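Subject: Re: [wikamura-users] grasp pose jitter when both arms are moving

On a June evening a list member wrote:

> We run two arms from one planner process and the grasp pose for thin
> objects jumps around as soon as the second arm starts moving. With
> one arm parked it's fine. Is this the pose filter, or are we feeding
> it bad timestamps? We're on Wikamura with the stock Belia tracker.

Timestamps, I'd bet on it! We chased the same thing at Bromdale for most of a month and I'm still a bit giddy that it's gone.

Belia stamps each wrist image when it arrives in the process, and the joint states get stamped at the driver. With one arm parked the gap hardly matters. Get both moving and every image is paired with a joint state that's slightly too new, so the camera transform is off and the pose wanders. Plates are the worst for it - a thin rim gives the filter so little to hold on to.
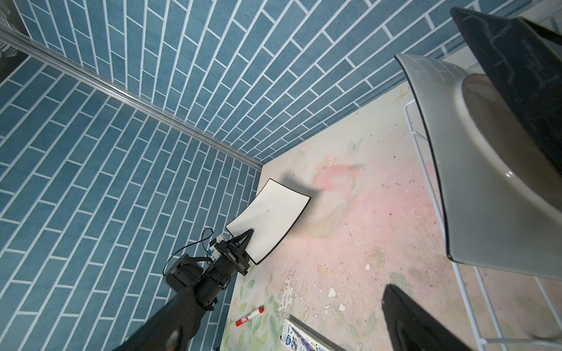

What fixed it for us was two changes. First, set stamp_source to "sensor" in the Belia config for both cameras (it's per camera, and I missed the second one for days). Then have Lemma interpolate joint states to the image time before the transform lookup. The buffer default is far too short for that, so we raised it to 3,000 entries and haven't touched it since.

I replayed 1,237 logged grasps through the old and new setups overnight. The old one had jumps over 4 mm all through the two-arm segments, and the new one stays under 2 mm even when the arms swing past each other. Seriously, plot the pose trace before and after, it's such a satisfying graph.

One thing to watch: if your planner caches the transform between cycles, turn that off while you test, or you'll see the old jitter and think nothing changed. The flag is reuse_tf in the planner launch file.

I have a small patch for the Lemma side that logs the image-to-joint offset per frame. It's rough but it works, and I'd love to see what numbers you get on your rig. Want me to post it here or open a merge request?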